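Review: Cetuna Pad and Pivot Service Kit for two-finger grippers
Reviewed by Nikau Henare

The Cetuna kit covers the wear parts of a parallel-bar gripper: two fingertip pads, replacement pivot pins, a tube of Busico light grease, three hex keys and a small torque driver. I used it for the 600-hour service on our living room tidying unit, which picks up litter from carpet and drops it in a bin.

Removing the old pads took six minutes. The left one came away clean. The right one had adhesive under it from an earlier repair and needed scraping. The kit includes no scraper, and the plastic wedge it does include bends before the glue gives. I used a putty knife.

The pins are well made. They went in by hand with no side play, and the bars moved freely through the full stroke. The torque driver is the best item in the box. It clicks clearly and the handle is short enough to reach the inner screws with the gripper still on the wrist. The hex keys are soft. One rounded off on the second joint and I went back to my own set.

The grease instructions are poor. The sheet says "apply as needed." Ro-un Um, who runs the other unit, puts a thin film on each pin and wipes off anything that squeezes out. I did the same. Carpet fiber sticks to any excess.

After fitting, run the open and close cycle with no load, then zero the finger position again. Skip the zeroing and the new pads will meet early, as they are thicker than worn ones. I then moved to the floor test with thin, light items, which show up poor pad alignment faster than blocks do.

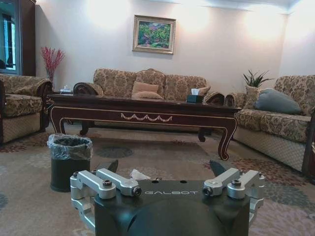

Wrist camera view, fingers open, crumpled white item on the floor past the gripper body.

Cetuna rates the pads for 1,000 hours. I have not run them that long and will check the faces for glazing at the next service. The Skatia kit has better keys but no torque driver, and its pads need trimming.

Rating: 3 out of 5. Buy it for the pins and the driver, and keep your own hex keys.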